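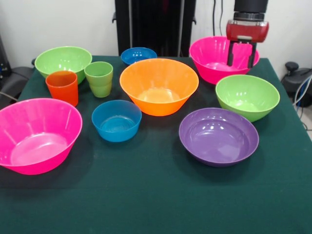 Monday, November. Dye bench, wool batch for Palberg

Madder bath no. 2 started 8:40. 100 g yarn, 500 ml of the strong stock, topped up with tap water till it moved freely. Alum mordant from last week, skeins kept damp in a bag.

Color coming up too brown. Suspect I let it get too hot while on the phone with Wemance re the invoice. Thermometer says fine now but I dont trust it. Check against the other one.

Pulled a test strand at 20 min. Decent brick red. Second strand later, duller. So: shorter, cooler. Left half the skeins in overnight anyway to see.

Weld bath not touched. Jar from Mridha smells off, ask Nektarios if he strained it or not.

Rinse water still pink after the fourth change, need to wash these agian before anything ships. Skein tag 123 fell off, it's the one with the knot near the end.

To do: chalk, pH strips, call Valham about the wool order.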